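Thursday, bench 2, Clestau cell

Picking up the tip-to-tip alignment again. Yesterday's planner change (separate collision padding per arm instead of one global value) is merged into the Nokotero branch. Rebuilt both controllers, no warnings apart from the usual one about the duplicate joint name in the left URDF.

First job was the timestamp problem. Left arm state was arriving behind the right, and the offset wandered over the morning. Traced it to the logger sharing a thread with the state publisher. Moved the logger to its own process and the offset settled. Should have looked there first.

Then re-ran the approach in simulation. 1,000 starts from randomised joint positions, 606 solved inside the time limit. Most of the failures are the planner trying to bring both wrists in together and rejecting its own goal as a self-collision. Tried planning the left arm alone to its standoff pose, freezing it, then planning the right against it as a static obstacle. Much better on the first 100. Haven't run the full set. It's slower, but we don't need speed at this stage.

Parameters for whoever picks this up:
standoff before final approach: set in the task file, not the launch file
final approach: Cartesian, straight line, right arm only
force threshold: unchanged from Simard's config
replan on abort: off

Moved to hardware after lunch with velocity scaling right down. Both arms on the grey top, white tip on the left, plain grey cap on the right. 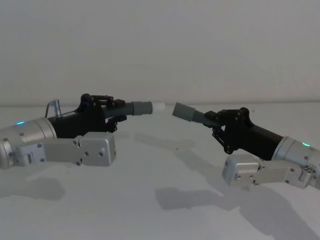

Finlay Gillies reckons freezing the left arm only hides the calibration error, and that we ought to redo the base-to-base transform before trusting any number out of the final approach. Fair point. The transform in the repo is from September and the right base has been unbolted since then.

To do:
redo base-to-base, both directions, and compare
full simulation set with sequential planning
ask Annick McKinnon whether the Eltetberg solver build handles a frozen group properly
fix the duplicate joint name

Logs are under run 359. Left the branch unmerged.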